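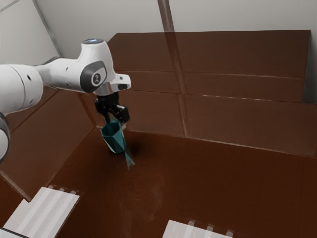
Visit report: the Clelura open day, from the buying side

12/09/2020

I went to Clelura with a budget line and a bad mood. We have money set aside for one arm cell next year, enough for the arm, the gripper and a bit of fencing, and I wanted to find out how much of the rest I had forgotten. Three hours and a lot of weak coffee later I have a longer list than I came with, and I am less sure we should buy at all.

The simulation room

They start you here, before you get near any metal. The pitch is that you build your cell on screen first, let the virtual arm pick up your parts, and only order hardware when the numbers look good. On the big display a white arm was holding up a teal cup by its rim over a brown, boxed-in work area. It looked very nice. Everything looks nice in a render.

I asked what the cup weighed. The presenter said it weighed whatever you typed in. Same answer for how slippery it was. So the friction is a guess, the weight is a guess, and a pick rate comes out the other end with a decimal point on it. I don't say that makes it useless. Checking reach and clearance on screen before you bolt anything down is worth paying for. I would not sign a purchase order on the pick rate.

What the quote leaves out

The handout sheet priced the arm and a two-finger gripper together as the "Skundus starter package". Nice round total. Then I read the back. Fingers shaped for your own parts are extra. So is the safety review. Training covers 2 people, and if one of them leaves you pay for the course again. The simulation license is free for the first year and then billed per seat, and no one in the room would give me the price per seat for year two.

Setup is listed as 13 days on site. I asked whether that included our people's time and it does not. For a shop our size, that is the cost that hurts, and it never shows up on a vendor's sheet.

The test set

They run each job in simulation before quoting, 300 tries with the part in different positions. That sounds thorough until you ask which positions. In our shop things fall over. They land against the back of the bin, or with the handle pointing the wrong way, and then a person reaches in and sorts it out without thinking. To be fair to Clelura, they do put awkward ones in. One view had a teal container with a loop handle lying on its side, with the gripper right up next to it.

I asked for the success rate on tipped parts only, as a separate figure. They had it for the whole set and promised to send the breakdown. As I write this it has not come.

Where that leaves the budget

My plan is to hold the order until after December, ask Widden for a competing quote, and rent simulation time for our own four worst parts – the ugly ones, lying down. If neither firm will put a tipped-part figure in the contract, the money goes into new conveyors, which we need anyway.

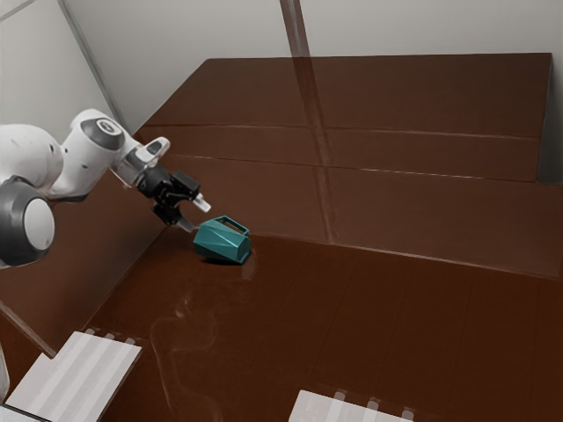
Russo wrote in after reading the draft: You are too hard on the simulation and too soft on the service plan. We signed for one of these packages and the yearly service came to 146 a month more than the first letter said, all because of the gripper. Get that in writing before you argue over pick rates. And ask who pays for the finger redesign when your part changes, as ours did in the second month.

Fair point on the service plan. I have added both questions to the list for Widden.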